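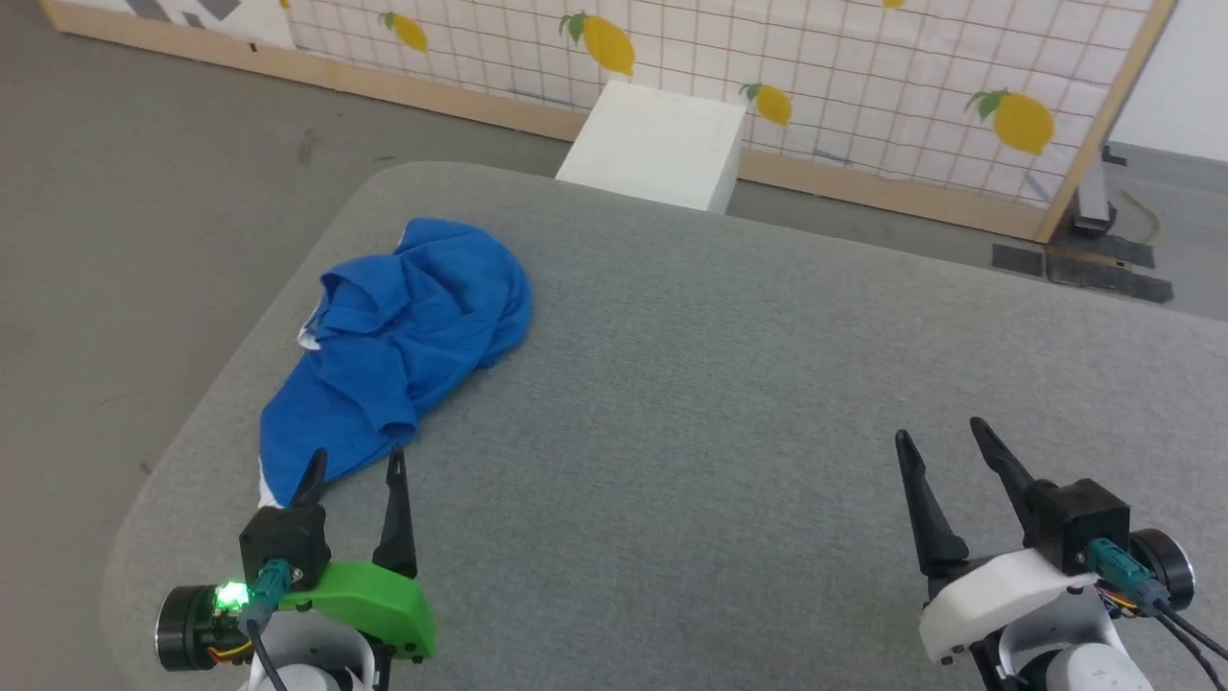
Sernmont Garment Folding Cell
Two-arm station for crumpled laundry and soft goods

The Sernmont cell picks up a single garment from a flat surface, spreads it, folds it and sets it aside. It is sold for development and pilot use. It does not yet replace a person at a folding table, and the figures on this page should be read with that in mind.

What it does now

Plain T-shirts and towels are supported from a crumpled start. Shirts with collars are supported, with a higher rate of retries. Socks, fitted sheets and anything with a drawstring are not supported.

In our January trials at Salcedo the cell was given 206 garments, one at a time. Median time per fold was 2 minutes. A trained worker folds the same shirt in a few seconds. Sorting a mixed pile is a separate task and is outside the current software.

Grippers

Each arm carries a two-finger gripper with tapered fingers and its own motor. The narrow tips are meant to get under a hem or pinch one layer of cloth. Picking up two layers at once remains the most common fault, and the software checks for it after each lift. Finger sets can be changed at the bench with a hex key.
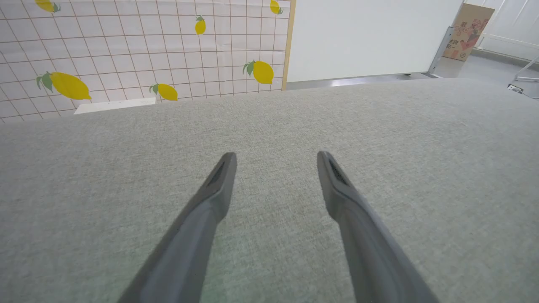 Work surface

Gray padded fabric with a felt-like texture and rounded corners. The padding lets the fingertips press down slightly without stalling the motors. Cloth close in shade to the surface is harder to locate; white, blue and red garments give the best results. Replace the cover when it pills.

Cameras are mounted at the wrists and above the table. Patterned backgrounds are acceptable and no plain curtain is required.
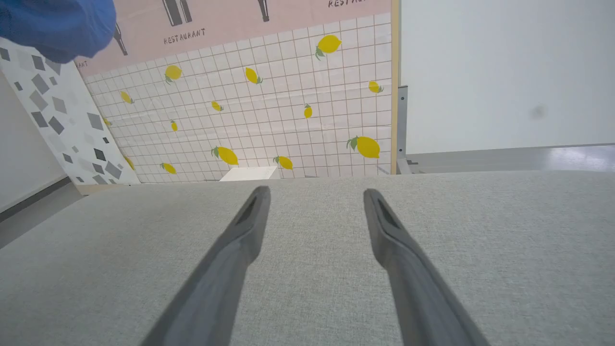
Direct sunlight across the table should be avoided. Recalibrate after moving either arm, and allow 17 minutes for the full routine.

Supply

Lead time is up to 10 weeks. Installation is handled by Berkby. Technical questions go to Leire Goicoechea, orders to Herman Hartono, both at Sisorport.

Page revised May 7, 2025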